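Subject: Re: Open day Wednesday, is it worth the drive?

A list member wrote:
> Did anyone make it to the Rident open day at Prirnside? I am
> thinking of taking my students to the next one in November.
> Is there a real robot to look at, or is it all on screens?

I went on Wednesday. It is all on screens. Rident runs its home robot work in a simulator called Bimatcombe, and the demonstration is a set of furnished rooms that the arm gets dropped into. If your students want to stand next to hardware, this is the wrong trip.

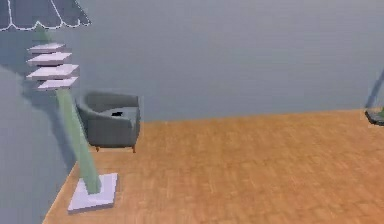 The talk started at 11 and was mostly about how rooms get built. They have 3021 room layouts on file and use 139 of them for testing. Furniture comes from a shared library, so you see the same pieces again and again.
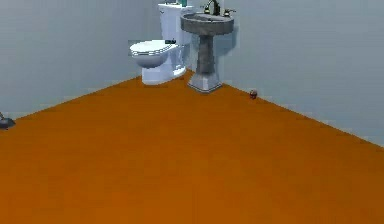 Navigation got the most questions from the floor. Someone wanted to know how plain a room can be before it stops being useful as a test. The presenter's answer was that they start plain on purpose and add clutter later. The bathroom is a good case -- a toilet and a pedestal sink in the corner, one small reddish-brown round thing by the wall, and a lot of bare orange floor.

They also passed out a short handout from Esquivel, who wrote the room generator. I am pasting the top part.
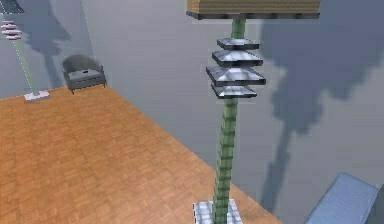 2 min read (400 words)

Rooms are generated from a floor plan and a furniture list. Each piece is placed, checked for overlap, and kept or moved. Small items go in last, on seats, shelves and floors.

End of paste. The rest is setup notes.

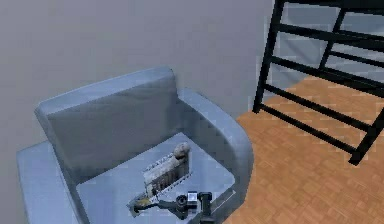

Grasping was the last session and the one I would bring students for. The presenter stopped the run often and took questions at each stop, which helped. One stop had the gripper down by the lower corner of a small rack-like object on a light blue armchair, and we spent a while on whether it should come in from that side at all. Opinions were split.

Parking is free but the lot is small. Bring a jacket -- the room is cold.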